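Ticket 152: Visitor demonstration cell, simulated walkthrough before the open day
Project: Huaranga
Site: Skomari demonstration hall
Opened by: Maeve Foley, Visitor Programs
Assigned to: Nilton Ospina, Simulation Support
Priority: High
Status: Open, awaiting final rehearsal
Last updated: 12/18/25

Summary of request

Visitor Programs requests support with the simulated portion of the open day demonstration. Guests will watch the arm handle tableware above a group of corded chairs on the large screen before they are taken through to the hall. During the internal preview the arm halted twice while the gripper was close to the bowl. Each halt was followed by a message reading "approach target outside tolerance." The demonstration did not resume until the operator reloaded the scene.

The requester asks that the halts be corrected and that the views offered to guests be reviewed at the same time. A school group from Allusach is confirmed for the first session and the program cannot be moved.

Entry 1 — Nilton Ospina

The log from the preview was retrieved and read in full. Both halts occurred in the approach phase. No joint limit was reached and no contact fault was recorded. The scene was then run from the stored start position with the tolerance check set to report only, so that the motion would continue past the message.

The wrist view was saved during this run. The scalloped rim of the bowl is clear against the black cords, and the floral decoration inside it is drawn without visible faults. Texture loading was therefore set aside as a line of inquiry.

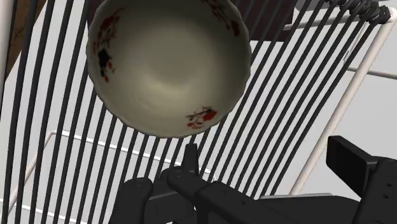 Figure 1. Wrist view with the floral bowl above the gripper fingers.

The approach target is taken from the center of the bowl as it stood in the September version of the scene. The bowl model was replaced after that version with one of a different height. The target was not updated. This is the probable cause of the message.

Entry 2 — Kerstin Strobel

The target was recalculated from the new model and the tolerance check was returned to its normal setting. The run completed without a halt. It was repeated with the approach speed lowered, at the request of Visitor Programs, so that guests at the back of the room are able to follow the movement.

The side view was examined for the same run. Visitor Programs had asked whether the audience would be able to see the fingers enter the cup from this angle. The fingertips reach across the rim and into the opening, and the arm does not hide them.

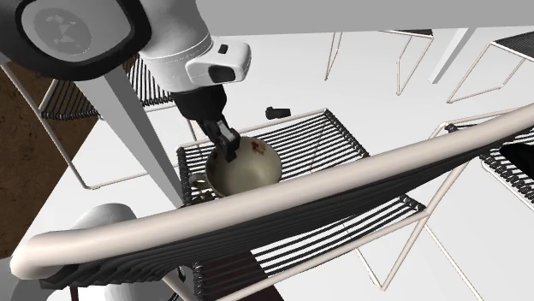 Figure 2. Side view, gripper fingertips in the opening of the cup.

Two matters were noted for decision. The near chair rail covers the lower edge of the cup, and the second band of cords under it is busy to look at on a large screen. A small black object lies on the floor beyond the seat. It is not listed in the scene inventory. It does not affect the motion, and it has been left in place until the owner of the scene confirms whether it belongs there.

Entry 3 — Maeve Foley

Visitor Programs accepts the lower approach speed. The side view is approved as it stands. Please do not move the chairs, as the printed guide for guests has already gone to Kollby for production in a run of 2,000 copies and refers to the present layout.

A third view is needed for the opening remarks, before the arm begins its work. It should show the base of the arm and its mounting, and presenters will use it to explain how the arm is fixed in position.

Entry 4 — Base view for opening remarks

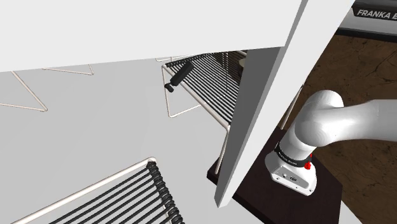

Submitted by Vilho Kettunen, Scene Layout, Skomari

The base view has been added to the operator's list as view 3. The white arm and the dark platform beneath it are visible to the right of the post. The lettering on the black band is too small to be read at this size, and presenters should not direct guests to it. The sign strip at the top right is cut off after "FRANKA E" and may prompt a question. I can turn the view slightly to bring in more of the strip, but the post would then cover more of the platform. My recommendation is to keep the view as submitted.

The gripper cannot be made out in this view. Presenters who wish to speak about the fingers should wait for the wrist view.

Entry 5 — Gilberto Muñoz

The recommendation on view 3 is accepted. The presenter's script has been changed so that the mounting is covered first and the gripper second. The following steps apply if the tolerance message appears during a session:

Pause the run from the operator's desk.
Confirm that the scene name ends in the current version.
Reload the scene and select the base view.
Resume from the stored start position.

The operator should not switch the tolerance check to report only while guests are present. That setting is reserved for support staff.

Open items

Owner of the scene to confirm the black object on the floor.
Visitor Programs to send the final order of views.
Simulation Support to attend the rehearsal and record the result in this ticket.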